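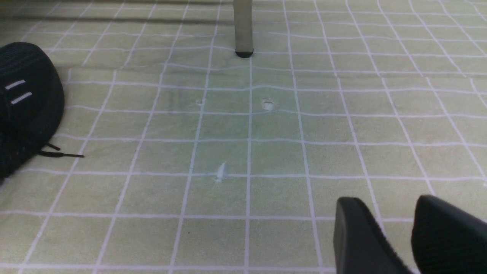
One buyer of the Plivance cutting mat asked whether it would go flat again after a winter rolled up behind the sewing room door, and said the last mat they owned never did.

It will, given time. Unroll it on a hard floor or a large table, grid side up, and leave it for two days. Put a few heavy books along the edge that lifts. Don't use an iron or a hair dryer to hurry it along. Heat is the main thing that ruins a cutting mat, and a mat that has rippled in a hot car can't be brought back.

Plivance Large Format Cutting Mat
Stock code 823
Made for Kirnisow by Montecinos

The Plivance is a self-healing mat for dressmakers, quilters and anyone who cuts long lengths of fabric. It suits rotary cutters and light craft knives. The mat measures 223 cm along its longer side, so a full width of most curtain fabric can be laid out without folding. It is 2 mm thick and can be used on a table or on the floor.

Colours
Fern, slate, plum. The grid is printed in white on all three. Colour can differ a little from batch to batch, so if you plan to lay two mats side by side, order them together.

What it handles
Cotton, linen, wool suiting, fleece, felt, paper and thin card. Leather is fine up to garment weight. For anything heavier we sell the Grivberg board, a rigid surface that takes a punch or a heavy blade.

Blades
Use a sharp blade and light pressure. A dull one makes you lean on the handle, and the cut goes too deep to close up. Pinking and wave blades leave a wider mark than straight ones — keep them to one corner of the mat if you use them often.

Please measure with a ruler. The grid is there to help you square up fabric and keep the grain straight, and it's accurate when the mat leaves us, but a mat that isn't lying fully flat will put the lines out.

Cleaning
Lint works its way into the cuts and stops them closing. Brush it out with a white eraser or a nylon dish brush, then wipe the mat with cool water and a drop of dish soap. Dry it with a towel before rolling. Adhesive residue comes off with the eraser. Solvents will lift the printing.

Storage
Flat is best, under a bed or behind a wardrobe. If you have to roll it, roll it loosely with the grid facing out and tie it with fabric tape. Keep it away from heaters, sunny windows and hot mugs.

Delivery
Mats are sent rolled in a cardboard tube. Allow 8 working days to most addresses, longer for the territories and remote areas. Orders placed in November can take longer again. The slate colour is out of stock and will be back on 14th April.

Returns
Unused mats can be returned in the original tube. We can't take back a mat that has been cut on, unless the printing or the surface is faulty. Send a photo of the fault with your order number and we'll arrange the rest.

Also from Kirnisow
Grivberg board
Montecinos rotary cutter, 45 mm
Replacement blades, pack of five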